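4. Working rules for hand-held gripper sessions

Our rules were drafted by Liis Paulauskas and revised after the Saturday trial on the upper floor. Rule 4.1 sets a clear margin of 80 cm between any demonstration and the stair railing. Walkways are checked before the first take.

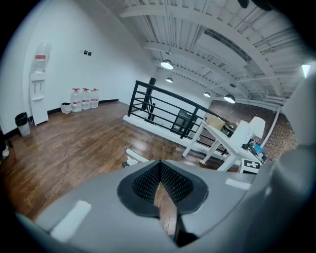 Rule 4.2 covers markers. Each printed marker must be flat, clean and fully exposed at the start of a take. A take with a covered marker is logged as rejected - it is not trimmed.

Rule 4.3 limits an operator to 3 consecutive sets. Ibrahim Akpan kept the log and recorded about 200 takes under the revised text.
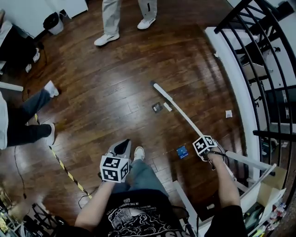
Rule 4.4 requires cables to be routed behind the operator or taped down. Observers stay outside the working area and do not speak during a take. Gráinne Geraghty proposed a fixed stop word, and this was adopted as rule 4.5.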